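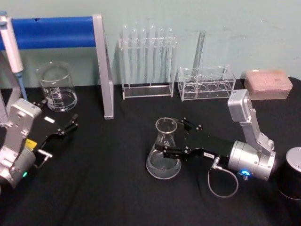
How long should the club let the arms warm up before a glassware run?

Eight minutes, with both arms powered and nothing in the grippers. The old handout said 2, and we stopped believing it after the July meet.

Section 4. Setting up the flask lift

Read this before you touch the Purance control software. The "auto-calibrate" button in it is optimistic. It will report success with a gripper well off center, so treat the green check mark as a suggestion.

1. Spread the black cloth and pull it tight at the corners. Folds in front are tolerable. A fold under a flask is a tipped flask.

2. Put the test tube racks and the tip box along the wall. Anything you aren't lifting goes back there.

3. Set the Erlenmeyer flask near the middle of the table with a shallow layer of water in it. Water only. Kylie Grimshaw's team asked to use dye and the answer is still no.

4. Jog the right arm in from the side at low speed until the fingers are level with the narrow part of the neck, under the lip.

5. Close the fingers in small steps. Stop when they touch the glass, then add one step more. The manual that came with the arms recommends "firm" grip. It gives no units, and I would ignore it.

6. Leave the left gripper open and pointed toward the middle until the right one has hold.

7. Lift an inch, wait, and set it back down. Do this 14 times before you record a score.

CAUTION: Check the gripper cable on every lift. It needs slack to bend at the wrist, but a long loop can catch on a beaker.

CAUTION: Safety glasses on whenever glass is on the table, including for people who are "just watching."

Note on lights: a lit ring on the wrist tells you the joint has power. It doesn't tell you the program is sane.

Note on scores: the Utgate rules claim a trained arm can do 3,000 lifts without a miss. Oluwaseun Okafor asked the organizers for the log and has not received one. Write down your own misses, all of them, on the sheet by the door.

Questions about grip settings go to Anahera Tamihana. Last revised 2023-03-12.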